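Laundry still the sticking point for home robots, Cledness trial finds

3/20/22

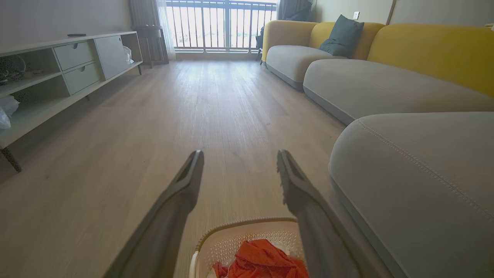 Machines that can pick up after a household are getting better at the picking up and remain poor at the household, according to results released by Cledness, which has spent the winter testing chores in furnished flats. The company set out to learn whether a robot with a plain two-fingered gripper could do the small jobs that fill an ordinary evening, such as moving washing, clearing shelves and putting things back in drawers. It ran 336 attempts at laundry tasks alone. Most were done in living rooms, where the work is harder than it sounds. A crumpled orange-red cloth in a plastic basket has no fixed shape for the software to look for, and a scrap of white fabric showing from under it may or may not come up in the same grip. Add strong daylight from a balcony door and a pale floor that reflects it, and the robot has a good deal to sort out before its fingers close.

Cledness says its machine lifted a single item cleanly from a basket in a little over half of the attempts. The figure dropped when the basket was full, and dropped again when the robot was asked to fold what it had lifted. Towels gave the best results. Fitted sheets were left out of the trial after the first week.

Speed is the other problem. The robot took roughly 32 minutes to empty a basket of mixed washing and lay the items out on a sofa, a job most adults would finish in a couple of minutes. Much of that time went on looking. The arm moves into position, stops, compares what it sees with what it expected, and often backs away to try from another side.

Hard objects fared better. Cups, remote controls and boxes were picked up and put down reliably, and the robot opened most drawers it was given – though drawers with a cut-out in the top edge needed a different approach from those with a handle, and the team had to teach each kind separately. Plastic bags were among the worst items tested. They slide, they crackle into new shapes when touched, and thin ones confuse the depth sensor.

The company is not yet selling a domestic machine and gave no date for one. Its current customers are two hotel laundries, where the same software loads flat linen on to a moving line. Conditions there suit a robot far more closely. The light does not change, the linen is all white and comes in a few sizes, and nothing is left on the floor.

Shops are seeing a similar pattern. Skornex, which supplies shelf-checking robots to supermarkets, said this month that its machines now read shelf labels and spot gaps without help on most night shifts, but that filling the gaps is still done by staff. A trial of a restocking arm in two stores ended in March. The arm coped with tins and cartons. It was withdrawn from bagged salad and bread, and shop workers reported that they spent part of the shift clearing its path.

Both firms say the next step is better touch. Cledness is fitting pressure pads to the fingers of its test gripper, so that the robot can tell whether it has hold of one layer of cloth or several. At present it judges this by sight once the item is in the air, and has to drop it and start again if the guess is wrong. Early tests with the pads have been limited to tea towels.

Price will matter as much as skill. The arm used in the flats costs more than a small car, and a technician was present for every attempt. Cledness said it would want a robot to run for a full day without anyone stepping in before it could be offered to households, even on a rental basis. The longest such run so far lasted a morning and ended when a sock became caught in the wrist joint.

A second round of tests will begin after Easter in a fresh set of flats, with the furniture left as the tenants have it. Washing will again make up the largest share of the work. Ironing is not included.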